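Notebook > Game systems > Playtest log > Skaridetti 0.17

07/12/2023

Played the new Skaridetti build all morning. The patch note says the stamina rework "makes exploration feel free". I don't believe patch notes, ours included, so I went in with the old save and the new save side by side and a stopwatch.

What changed on paper: the bar goes from 200 to 226, climbing costs the same per second, gliding costs less, and sprinting now has a short delay before the bar starts to refill. Steltemard wrote the spec and we're supposed to say whether players will notice. My guess before starting was that they'd notice the delay and miss everything else.

First route was the harbor wall to the lighthouse, which I can do half asleep. On the old save I run out two ledges below the top and have to wait on the gull perch. On the new one I made it to the last ledge and then fell off, because the refill hadn't kicked in after the sprint down the pier. So the bar is bigger and I did worse. Tried it again without sprinting and it went fine, but who walks down the pier?

Second route, the salt caves. Gliding across the big shaft is easier now, no argument. It may be too easy. The side tunnel with the rope bridge was put in for people who can't make the glide, and I can't see why anyone would take it any more. There's a chest on that bridge and a bit of dialogue with the miner. We'd be losing both for most players. Flagged it, and I expect to be told it's fine.

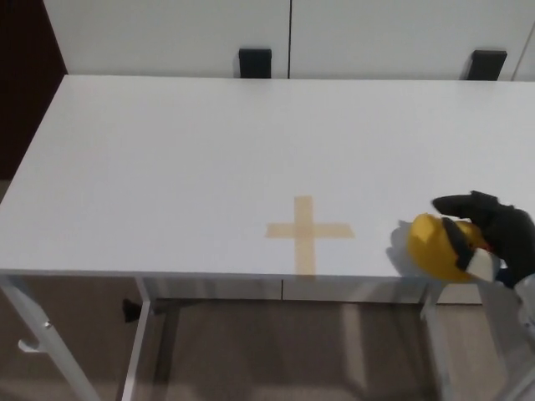
The delay itself I measured over 17 sprints on flat ground, stopping dead each time. It's supposed to be the same every time. It wasn't. Most were close together, and then a handful ran long, always when I stopped on sand. Could be the footstep slowdown holding the sprint flag open after you let go of the button. Could also be my thumb. I'd want someone else to repeat it with the input log turned on before we call it a bug.

Nasrin Tehrani tried the same thing on the beach map after lunch and got long ones too, though hers were on wet rock as well as sand. That makes me less sure about the footstep idea. She thinks it's the slope check. We left it there.

Cooking buffs: the spec says food that adds stamina "scales with the new maximum". It doesn't. Fish stew gives exactly what it gave last month. Either the table wasn't updated or somebody changed their mind and didn't edit the page. Asked in the channel, no answer so far.

Boss check, the Wiltov fight. This was the one I was worried about. You dodge, you dodge, you sprint to the pillar, and the second slam comes down while the bar is sitting there doing nothing. 5 attempts, three deaths, all of them at the pillar. I know the timing on this fight very well and I'm still getting caught. The design reply will be that players learn. Maybe so. The last time we said that was the April build, and we ended up widening the dodge window two weeks later.

Zalewska mode (the no-map one) I only touched for a few minutes. Camera still jumps when you grab a ledge from below. Old bug, not part of this, but I'm writing it down again.

Where I've landed for now: keep the bigger bar, keep the glide cost if we can give people a reason to use the rope bridge, and cut the delay in half or drop it in combat. I'd like to see it tested by people who haven't played the old version, as everything above comes from hands that are used to it. My fall at the lighthouse might be habit and nothing else.

To do
– input log run, sand / wet rock / grass
– check the food table against the spec
– ask what the delay is for – the spec gives a number and no reason
– Wiltov again with the delay switched off, same gear

Comments

tuomo_b: The delay is there to stop people tapping sprint to get around the drain. You can do that on the old save. Try it on the pier.

mk: Tried it on the pier. Tapping saves a tiny bit and looks silly. I don't think that's worth a death at the pillar.

Nasrin Tehrani: Grass is clean, no long ones. Gravel slope behind the mill gave me two. Still saying slope check.

pell: Please don't touch the rope bridge, the miner has a quest hook in the next build.

Contact the playtest group | © 2023 Playtest notebook, internal copy | Back to top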